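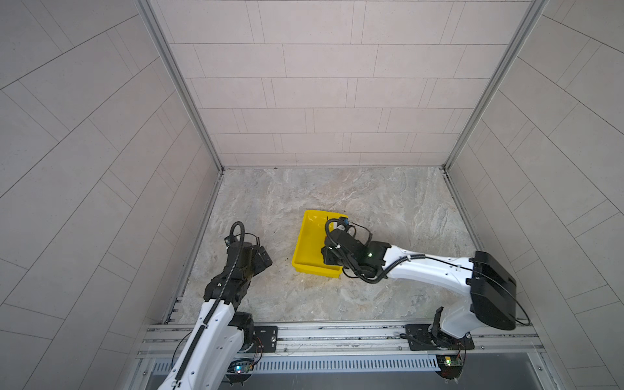

Bandeja amarilla sobre tablero de aspecto marmóreo. Silovside, diciembre.

Silovside celebra su jornada de puertas abiertas entre Navidad y Año Nuevo, cuando media comarca busca una excusa para huir de los cuñados. El folleto anunciaba 2000 visitantes; en la cola del café juraría que estaban todos. La antigua fábrica de malta reparte ahora sus plantas entre talleres, un horno de pan y la imprenta Mendik, que regala calendarios del año que se acaba.

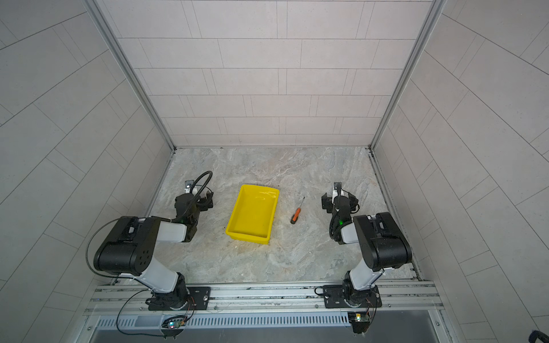
La bandeja, con un destornillador a la derecha.

Birthe Lauritsen guía la subida al silo: 775 peldaños según ella, 1544 según mis rodillas. Explica la germinación de la cebada con un entusiasmo que el grupo, ya sin aliento, no pudo interrumpir. Arriba hay una ventana y, detrás, niebla - dicen que en junio se ve Ivby.
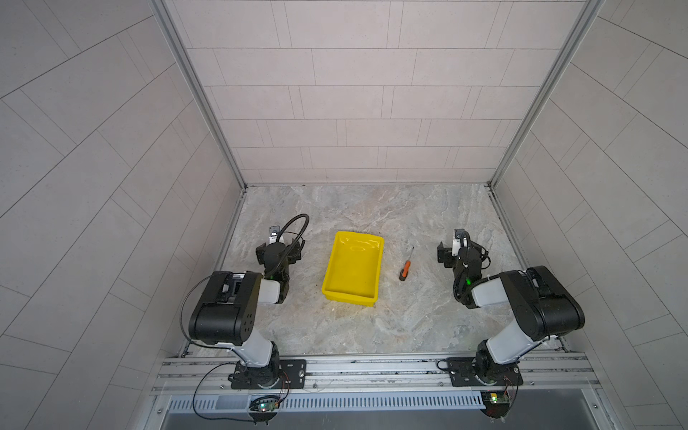 Dos brazos robóticos, la bandeja y un destornillador pequeño.

La cata de cerveza duraba 30 minutos y el discurso de Arnar Dalsgaard que la precedía, bastante más. La negra, de la casa Hauksdóttir, sabe a regaliz y a tostada olvidada. Repetí. 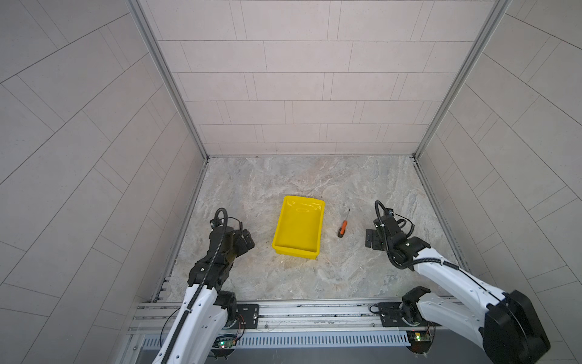
El pan de malta fue lo mejor de la visita y lo peor organizado. Se vendía al fondo del patio, sin bolsas, a gente con guantes. Una bandeja amarilla como la de la foto, con su asa calada en un extremo, me habría venido de perlas para llevar dos hogazas hasta el autobús. Las llevé bajo el abrigo y llegó una y media.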